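Search posts, people, tags

1/ Siltow has put out its April battery update for the older phones, and my feed is full of people calling it a second life for a dead handset. I've had it on my daily phone and on a spare. I don't buy it, at least so far. Long thread.

2/ What they say it does: the phone learns when you plug in, slows the charge near the top, and "restores confidence in your battery." Read that last bit again. Confidence. The battery isn't mentioned as the thing getting restored.

3/ What I can see it doing: a new page under Settings > Battery > Care, a green leaf icon, a switch called Smart Hold, and a health reading that used to be a number and is now a word. Mine says "Good." Before the update it was a percentage, and I wouldn't have called it good. 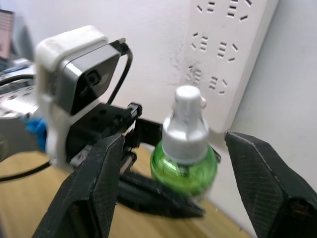 4/ The health reading is the part that bugs me. A number can go down and you notice it. "Good" can sit there for a year while the thing underneath slides. Radu Nistor asked in the Siltow forum where the cutoff is between Good and Fair and got a link to the page that says Good and Fair exist.

5/ My phone shipped with a 4000 mAh cell. Not huge even when it was new. I'm on the original battery, never opened. I mention it because half the replies to posts like this are "well did you replace the battery." I did not. The update is being sold to people who did not.

6/ So how did I test. Same charger, same cable, same desk, screen at the same brightness, one long video over wifi with everything else shut. I let it go from 100 down to whenever the phone gave up. Once on the old build, then again on the new one after letting it "learn" for 7 days like the setup screen asks.

7/ Result: it hung on at 100 for a lot longer. Great, right? Then it fell faster through the middle and died at close to the same point in the video. All I can swear to is that the top of the gauge moves slower now. If you only look at your phone before lunch you'll think it's a miracle.

8/ I'm one person with two phones. I know. Ragnheiður Thoroddsen ran hers with a USB meter and saw the same shape: slow top, steep middle. Ruben Wuyts saw no change at all in either direction. That makes three of us and none of us got the second life.

9/ Somebody is going to say the gauge was wrong before and is correct now. Could be! I'd love that. But then say so in the notes. "We recalibrated the battery meter" is a perfectly fine line in a changelog. The changelog says "improved endurance." Those are different claims.

10/ Speaking of the changelog, mine had four lines. The Grutbridge version had five. The extra one is "carrier services optimization," and I have never once seen that phrase attached to something I wanted. After installing there was a Grutbridge app in my drawer that I had removed last year.

11/ Grutbridge support told me the app was "part of the firmware experience." Asked if it could be removed. "It can be hidden." Asked if it runs in the background when hidden. Ticket closed. Make of that what you like.

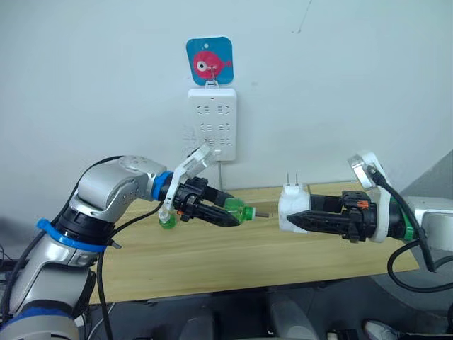

Does Smart Hold stop charging at a limit you choose?

It stops at a limit the phone chooses. There's one toggle and no slider, and on mine the hold kicked in at a different level from one night to the next.

12/ That one came up in the replies a lot so I'm pinning it in the thread. People remember the old Siltow menu where you could cap it by hand. The old cap is gone on both my phones. I looked in developer options too, under every name I could think of.

13/ Griet Geerts points out that you can still get a manual cap with the Elgate app, if you give it notification access and the right to run all day. I tried it. It doesn't stop the charge, it beeps at you. At 60 it beeped, I unplugged, fine. I am now the charging circuit.

14/ Also I'm wary of any app that wants to run all day in order to save my battery. Elgate was third from the top in my usage list after one evening. It says that number "includes screen time." The screen was off.

15/ Then the reviews. I went through the ones that came out on release day. Most are the press notes in a different order. Two had the same typo. One promised "up to two days of use" for a phone I own and that has never seen a second dinner without a cable.

16/ Wim Hoekstra wrote the only one I'd send anyone to, and it's short. He installed it, waited the full learning week, said he couldn't tell, and said he'd look again in a month. That's a dull review and I trust it.

17/ Did anything get better? Sure. Fast charging doesn't cut out on my Schnyder cable anymore, and it did that on the old build all the time. The lock screen shows time to full, and it was close every time I checked. Both are useful. Neither was in the announcement.

18/ Things that got worse for me: the share menu is slow to open, Bluetooth drops my earbuds when the screen turns off, and the dark theme schedule forgot its times. I reset those by hand. The earbuds are still doing it.

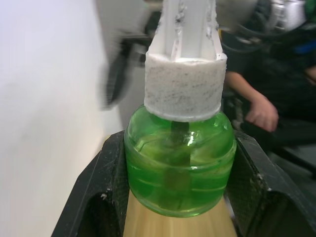 Green bottle with a white collar.

19/ Should you install it? You'll want the security patch that's bundled in, so probably. I'd just go in expecting a security patch. Write down your battery health percentage first, while you still have one. Screenshot it. You can't get it back afterward without a full rollback, and a rollback wipes the phone.

20/ If you already installed it and want a rough idea of where you stand, there's a dialer code that still opens the service page on some models. It showed me a cycle count and nothing else. On the spare it opened a blank page. I'm not posting it because it sits right next to the one that resets your radio settings, and I don't want those replies.

21/ If your phone shuts off at 20 percent in the cold, it's the battery. No update is going to fix that. Take it to a shop and ask what a new cell costs before you read one more post about Smart Hold, mine included.

22/ Siltow's reply to me, pasted in full: "Thanks for your passion! We're always listening." I had asked for the threshold between Good and Fair.

23/ Edit 7/1/24: second build is out. Earbuds are fixed. Health still says Good. Dark theme forgot its times again. I'm rerunning the video test on the spare this week and I'll add the result under this post, whichever way it goes.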